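The Second Hand Should Come Before the Better Camera

Most of the two-arm builds I see in shared workshops begin as one-arm builds. The first arm gets good servos, a machined shoulder bracket and most of the wiring budget. The second is added when there is money left, usually on a cheaper gripper, and it spends its life holding a box still. I think this is the wrong order of work, and I will argue it from the task our bench at Kravchuk has been stuck on since March: taking soft goods off display hooks and putting them back.

The build is called Zellia. It has two arms on a common torso plate, parallel grippers with a jaw stroke of 33 mm, and a 12 V supply that was sized for one arm and has since been replaced. Orest Ostapchuk did the frame and the joints. Solomiia Semeniuk wrote the controller. I did the grippers, which colors what follows.

A convenience-store shelf is a harder target than anything we put on a table. Rigid goods stand on a board and can be approached from the front with a fixed wrist angle. A beer bottle needs clearance on both sides and a grip height, and the rest is arithmetic. Socks on hooks share none of those properties. The card header is stiff, the fabric below it is limp, and the hole in the card constrains the motion until the card has traveled the full length of the hook. Both kinds of goods can sit a short reach apart on the same shelf unit, and any controller that treats them alike will fail at one of them.

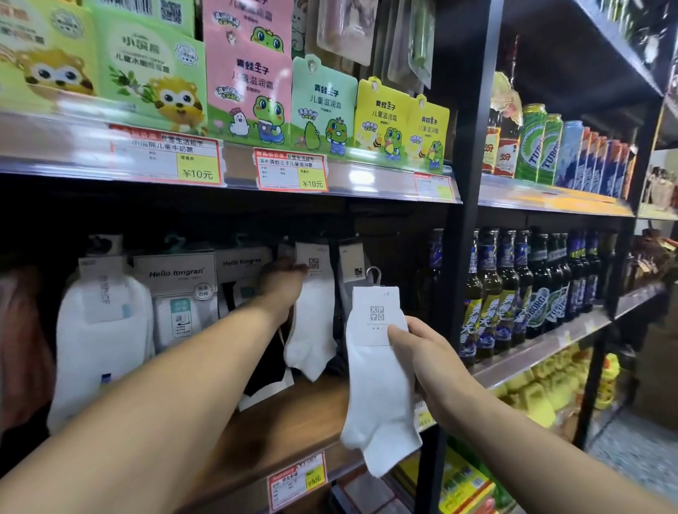
What one arm gets wrong

With one gripper the only practical strategy is to grab the header and pull straight out. This works when the pack is at the front of the hook and hangs clear of its neighbors. On a full hook it drags the next pack along, and a sock that was tucked behind another comes forward at an angle. The card then binds. The gripper reads the rise in current as a better grip and pulls harder.

Our single-arm trials used a pegboard with the hooks at normal shop spacing. The failures sorted themselves into two groups. In one, the header tore at the hole. In the other, the pack came off cleanly and a neighboring pack came off with it and fell. A torn header is obvious in the motor log. A fallen neighbor is invisible to an arm that has its attention on the pack in its jaws, and we only knew about those because Hanna Koval was standing beside the rig writing them down.

The usual response to this is perception. Add a depth camera, segment the packs, estimate the pose of each card, and choose a pull direction. We tried it and I do not dismiss it. But segmentation of overlapping packs in clear film is poor at the price we can pay, and even a perfect pose estimate leaves the arm with one point of contact on an object that needs two. The information improves and the mechanics stay the same.

What the second hand is for

A person working at a rack of this kind uses the off hand almost constantly, and seldom to lift. It steadies a header, or parts two packs, or keeps a card level while the other hand draws something forward. These are low-force jobs with loose position tolerance. They suit a cheap arm very well, provided the cheap arm can feel contact and stop.

That condition is where the money should go. Zellia's left gripper was built from the same printed parts as the right, with softer pads and a current limit set low enough that it stalls against a card without bending it. The controller runs the left hand in three states: approach, touch, hold. It does not plan a grasp. It finds the card next to the target, rests against it, and stays there while the right hand works. Solomiia's code for this is short, and the first version ran without a camera in the loop after the initial approach.

Orest disagrees with me on the pads. He holds that softer pads hide the contact signal and that the compliance belongs in the wrist, where it can be measured. He is probably right for a production machine. In a shared workshop, where the pads are cast in a silicone mold on the same bench as everything else and the wrist would need three new machined parts per side, I would still start with the pads. They can be changed in an evening.
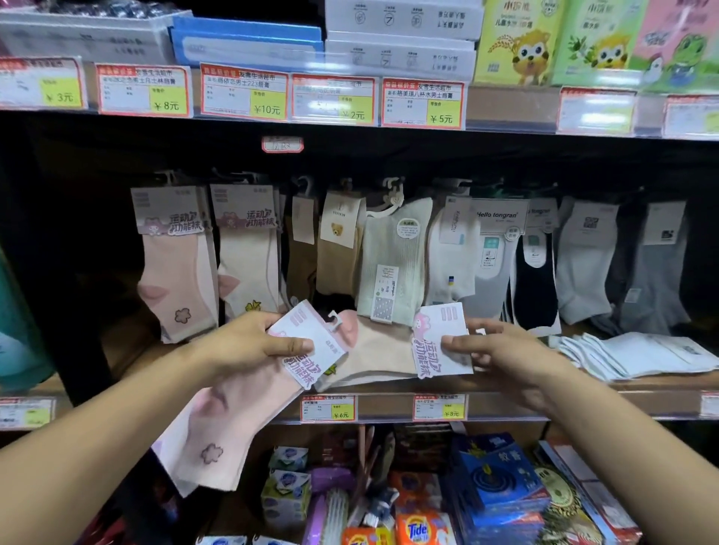
The other argument for two hands is that it tolerates bad stocking. Real racks are mixed. Packs of different weights hang side by side, a light card next to a ribbed pack with a sticker on it, and folded stock may be piled on the board underneath. A rig that depends on tidy hooks will need a person to tidy them, and at that point the person may as well take the socks. With one hand free to separate, the hook can be in poor order and the pull still starts from a known state.

Cost and what to leave out

The objection I hear most is that two arms double the failure points. This is true of the wiring and mostly true of the calibration. Yaroslav Pasichnyk, who maintains the tool wall and has rebuilt our left elbow more than once, would say it is also true of his patience. I accept the wiring. Calibration is less of a burden than expected if the support hand is never asked for accuracy. Ours is calibrated loosely against the torso plate, and we leave it alone until it starts missing cards.

Things I would leave out of a first build of this type: finger joints, a rotating torso, tactile arrays, and any attempt to read labels. Price tags and brand text are useful for choosing what to pick, and they can be handled by a separate program later. They contribute nothing to getting a card off a hook.

Things I would not leave out: current sensing on both grippers, a hard stop on pull force, and a return motion. The return is neglected in almost every write-up I have read. Threading a card hole back over a hook end is a much tighter job than removal, and it is the step where our own rig is still weakest. The right hand presents the card and the left has to steady the hook end, and the present pads are too wide for that. A narrower set is in the mold now.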